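7 min read

Search this site Search

4. Contract talk and the players who stayed

When we began reading through the transfer columns, we expected most of our effort to go into the players who moved. They make the headlines, after all, and the earlier work by Gashi on winter rumors at Purkbridge had taught us a good deal about how a move gets talked up before it happens (we are still grateful to her for sharing her notes, coffee stains and all). What we found ourselves returning to, again and again, was the quieter group: players in the last year of a contract who were linked with other clubs for months and then signed on again where they were.

Our collection holds 1,153 rumor items from the league's local papers and fan sites, and 161 of them concern a player who ended up renewing. We read every one of these twice, once each, and then sat down together to settle the ones we had coded differently. Lumturie Gashi was kind enough to look over the hardest cases with us, and her patience with our arguments over what counts as "interest" from a rival club deserves a warm word of thanks.

A typical item names the player, gives his age, lists the clubs said to be watching him, and closes with a line about wages. The longer the list of clubs, the less each one seems to be backed by anything a reader could check. At Treltura, for instance, one winger was tied to three different clubs in a single paragraph, and only one of them was ever mentioned again. 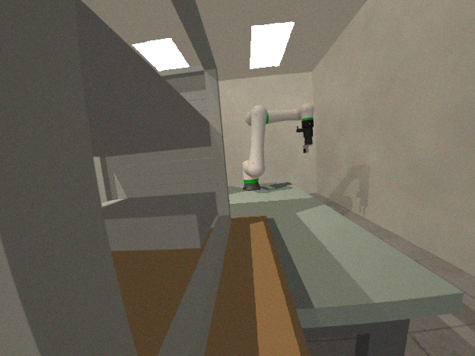
Figure 3. Simulated robot arm at the far end of a long table, with gray shelving on the left.

We also noticed how the tone shifts in December, when the window is close and everyone would like some news. Phrases such as "set to leave" give way to "open to staying," often within the same paper and sometimes under the same byline. Fergal Corrigan, who covered Eide for many years and let us talk his ear off one long afternoon, told us that a writer with one good source at a club will tend to follow that source's mood, and we think there is a lot in that.

For a closer look we drew 50 of the renewal items and traced each back to the first place it was printed. The Gruretti items were the most tangled of the lot, with papers quoting one another in a circle until the original claim was very hard to find. We come back to those in the next section, where we compare the wording used before and after a club makes its own announcement.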